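Silomstead Institute → News and Reports → Visit Reports

Report on a Visit to the Katene Textile Works and Training College, Brunesow

Friday, August 28, 2020

Members of the Silomstead Institute of Household Linen and Cloth Care were received last week at the Katene works in Brunesow. The Institute had last visited the site before the new dye house was built, and the present visit was arranged at the kind invitation of the works' management. The party traveled by coach from Silomstead and was met at the river gate.

Visitors wore face coverings throughout, and the party was divided into 2 groups for the indoor portions of the tour. The Institute thanks its members for their patience with these arrangements, which added some time to the day but allowed all parts of the program to go forward.

The Site

Katene occupies the long brick buildings on the east bank of the Ekel, where cloth has been made under one owner or another for several generations. The river once turned the machinery directly. It now supplies only rinse water, which is drawn above the weir and returned below it after treatment. The old wheel pit has been kept open behind a railing, and members with an interest in early mill engineering were given time to look at it before the tour began.

The works produces plain and dyed cotton for kitchen, table and hospital use. It does not print cloth, and it gave up towel weaving when the older looms were sold. Its present business is in napkins, tray cloths, glass cloths and surgical drapes, most of which are sold to laundries and hire firms and are never seen in shops.

The Weaving Shed

The first group began in the weaving shed, where 67 looms are installed. The noise was considerable and the guide's remarks were given in the corridor beforehand. Members were asked to note the difference in selvage between the looms on the river side, which tuck the weft end back into the cloth, and those on the road side, which leave a cut fringe. The tucked edge is slower to make but stands up better to repeated washing, and the hire trade will accept no other.

Humidity in the shed is kept high to prevent the warp from breaking. Several members found the air close, and future parties may wish to leave coats on the coach.

The Dye House

The dye house was the main object of the visit. Cloth is dyed in the piece, in closed vessels holding up to 600 pounds at a time. The works explained that the strong colors now favored by hire firms - orange and lime in particular - have a practical purpose, as they allow a laundry to sort cloths by use without reading a label. Bright oranges are also among the more troublesome shades to keep consistent from one lot to the next. A strip is kept from every lot and compared with the standard under three kinds of lamp before the cloth is released.

Discussion followed on the subject of bleeding in the first wash. The works recommends that dyed cotton be washed alone and cool on the first occasion, with no softener. Softener was a matter on which the Institute and its hosts were in full agreement. It leaves a coating on the fibers that lessens the cloth's power to take up water, and a glass cloth so treated will smear where it ought to dry.

The Test Laundry

Katene maintains a small laundry in which finished goods are washed and dried repeatedly until they fail. Records are kept of shrinkage, loss of color and the first appearance of wear at the hem. The laundry has carried out 3,000 such trials since it opened in January of last year. The results are not published, but the visitors were permitted to look through the register, and it was observed that failure at the corners was entered far more often than failure in the body of the cloth. A mitered corner appears to last longer than a square one. The Institute will be revising its advice on hems accordingly.

Members were also interested to learn that line drying was included in the trials. Cotton dried in full sun lost color sooner, as might be expected, but kept its shape better than cotton dried by tumbling at high heat.

Orange cloth on the worktable, Brunesow.

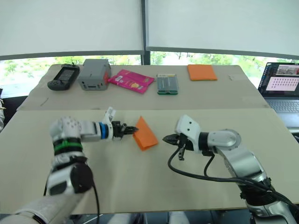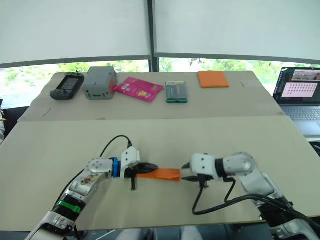
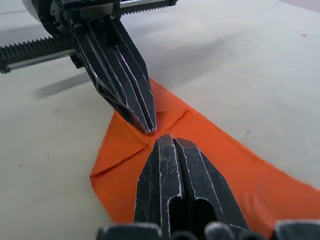 The Training College

The afternoon closed in the college building, where apprentices follow a course in weaving, dyeing and finishing. The sample library is held on the upper floor and contains cloths from every range the works has made, stored flat in shallow drawers and interleaved with unbleached tissue. Members were allowed to handle the later samples. The earliest, a set of damask table covers made for the Ekel steamers, may be seen only under glass.

The college would welcome gifts of old household linen with a known history of use, whatever its condition. Mended pieces are of special interest. Members who have such items are asked to write to the Institute's office first, giving the size of the piece and any maker's mark, so that duplicates can be avoided.

Tea was served in the courtyard. The Institute presented the college with a bound set of its cloth care leaflets, and the party left Brunesow at the close of the afternoon shift. Copies of the works' washing guidance are held at the Silomstead office and will be mailed to any member on request.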